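ホーム | 研究ノート | 議事録アーカイブ | 道具箱 | 連絡先
印刷する | メールで送る

作業ノート 2022年5月8日
Dramberg 住民説明会の発言コーディング、やり直し分

ようやく全部通った! Dramberg 町議会の住民説明会、34回分の文字起こしから切り出した発言が3115件、昨夜のうちに新しい符号表で一巡した。前の版では途中で手が止まっていたところも、今回は「保留」に逃がす件数がぐっと減っていて、朝から表を眺めてにやにやしている。以下、忘れないうちに書いておく。読む人は符号表の第二版を横に置いてもらえると助かる。

■ 何を変えたか

旧版は発言を「質問」「意見」「要望」で分けていた。これがまずかった。住民の発言は疑問文の形をした意見がとにかく多い。「なぜあの橋を先に直さないんですか」は文末だけ見れば質問なのに、議員側が工期の説明を始めると会場がざわつく(録音でもはっきりわかる)。求められていたのは工期の話ではなかったわけだ。

新版では発言の形と、発言者が相手に求めている行為を別の欄にした。形の欄は文末だけ見て機械的につける。行為の欄は「説明」「約束」「謝罪」「記録に残すこと」「ただ聞くこと」の中から選ぶ。迷ったら複数可。この「記録に残すこと」を独立させたのが今回いちばんの当たりだったと思う。「これは議事録に載せておいてください」と明言する人がいるのは知っていたけれど、明言せずに同じことをやっている人が見えてきた。住所と日付と担当課の名前をきっちり並べて、最後に何も尋ねずに座る。あれは次の回に引用するための発言なのだ。実際、後の回で別の住民がそのまま読み上げている例がバス路線の件で見つかった。おもしろい!

■ Kornthorpe との違い

同じ符号表を Kornthorpe の文字起こしにも試しにかけてみた。まだ少ししか見ていないので結論めいたことは書かないが、進行のやり方の違いがかなり効いていそう。

Dramberg は住民の発言を先にまとめて受けて、そのあと議員が順に答える。Kornthorpe は一問一答。前者だと、議員は答えやすいものから拾っていくので、「約束」を求めた発言が最後まで残って、時間切れで流れることがある。議事録上は「多数の意見が寄せられた」の一行になってしまう。後者は一件ごとに返事があるかわり、列の後ろの人まで順番が回らない。どちらの町の人も自分のところの方式が普通だと思っているのが楽しい。比べてみないと方式があることにすら気づかない。

質疑の時間は Dramberg の規則では最大20分。ところが録音で測ると、冒頭の議長挨拶をこの中に入れている回と入れていない回がある。規則の文面には「質疑の部」としか書いていない。どこから「部」が始まるのか、議会事務局に問い合わせの文を出すこと。これは急がなくてよいが、比較の図を作る前には返事がほしい。

■ 文字起こしの話

Aydoğan に外注した分、品質はたいへん良い。言いよどみを残してくれと頼んだとおり残っているし、拍手と野次の位置も行の途中に入っている。以前の分は拍手が段落の末尾にまとめて書いてあって、議員のどの言葉に対する拍手なのかわからなかった。税率の話のあとの拍手と、税率の話を途中で切り上げたことへの拍手では意味がまるで違う。

困っているのは話者の区別。会場にはマイクが2本あって、通路の左右に分かれている。左右が別々に録れている回はほとんど迷わないのに、途中で一つにまとめて保存された回は、声の似た人が続くとお手上げになる。Aydoğan 側は「話者不明」と正直に書いてくれているので、こちらで勝手に埋めないこと。前に推測で埋めて、水道料金の減免に反対した人を賛成側に数えてしまった失敗がある。あれは繰り返したくない。不明は不明のまま集計に載せる。

もう一つ、方言の扱い。文字起こしでは標準的な綴りに直さない方針だったが、検索がかなり不便になる。元の行は一切いじらず、検索用の行を下に足す形にした。手間は増える。でも「あの発言どこだっけ」がすぐに引けるのは気持ちがいいので、残りの回も同じようにやる。

■ Neltano への取り込み

夕方から Neltano に流し込み。旧版の欄が必須項目のまま残っていて、最初の一括登録は全部はじかれた。設定画面の奥に「空欄を許可」があるので、そこを先に変えてから登録する。手順書のこの部分、書き直しておいた。

登録後に議題ごとの発言を時間順に並べる表示を試したところ、これが実に良い。道路補修、図書館の開館時間、川沿いの駐車場、と議題を選ぶと、何回にもわたる発言が一本の流れで読める。図書館の件など、最初は開館時間の要望だったものが、職員の配置の話になり、やがて予算の組み方そのものを問う発言になっていく。一回ずつ議事録を読んでいたときには完全に見落としていた。議員の答えのほうも並べて読むと、同じ言い回しが何度も出てくる。「前向きに検討」がどこで「検討中」になり、どこで消えたか、たどれてしまう。

ただし、この表示をそのまま公開用に使うのは待ったほうがいい。名乗って発言した住民の氏名が検索用の行に残っている。公開の場での発言だから法的には載せられるのかもしれないが、何年分も並べて一覧にされることまで承知して立った人ばかりではないと思う。当面は氏名を落とした版だけを外に出す。議員の氏名は残す。ここは作業部屋でもう一度話し合いたい。反対意見があれば、このノートの余白に書き込んでください。

■ つまずいたところ

・「ただ聞くこと」の基準がまだゆるい。体験談を長く語って終わる発言を全部ここに入れたが、体験談の形で要望しているものが混ざっている。介護の送迎バスの発言は特に。付け直しの候補に印をつけた。
・議長による注意(「手短に」など)を発言として数えるかどうか。今は数えている。発言を途中で切ったかどうかは別欄を作ったほうがよさそう。
・11月の回だけ、配布資料を読み上げている部分が長い。読み上げは本人の発言とは分ける。旧版では全部まとめて一件になっていて、平均の長さがおかしくなっていた原因はたぶんこれ。
・同じ人が再登壇したとき、前の発言の続きなのか、新しい発言なのか。議題が同じなら続き、変わったら新規、ということにした。乱暴だが一貫はしている。

■ 二人読みの結果について

抜き取った分を別々に符号付けして突き合わせた。形の欄はほぼ揃う。行為の欄は「説明」と「謝罪」の境目で割れる。興味深いのは、割れた発言では会場の反応も割れているように聞こえること。拍手とため息が同じ箇所に入っている。読み手がぶれているのを全部「誤差」と片づけてしまうのはもったいない気がしてきた。発言のほうがそもそも両方に取れるように作ってあるのかもしれない。うまい人は本当にうまい。

このあたりをちゃんと見るには、割れた発言だけを抜き出して録音つきで聴き直すのがいちばん早い。文字だけで決めていたときより、声の調子がわかると迷いが減る場合と、逆に増える場合がある。増えるほうを集めたい。

■ 次にやること

議会事務局に「質疑の部」の始点を問い合わせる。Aydoğan には左右別々の録音が残っている回の一覧を送り、話者不明の行だけ見直せるかどうか聞く。Kornthorpe 分は一問一答に合わせて、返答までの時間を入れる欄を足す。符号表の第三版は急がず、聴き直しが済んでから。

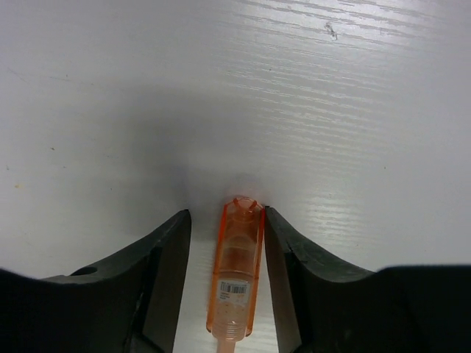

聴き直しは図書館の議題から始める。発言の移り変わりが追いやすいし、なにより続きが気になって仕方がない。

印刷する | メールで送る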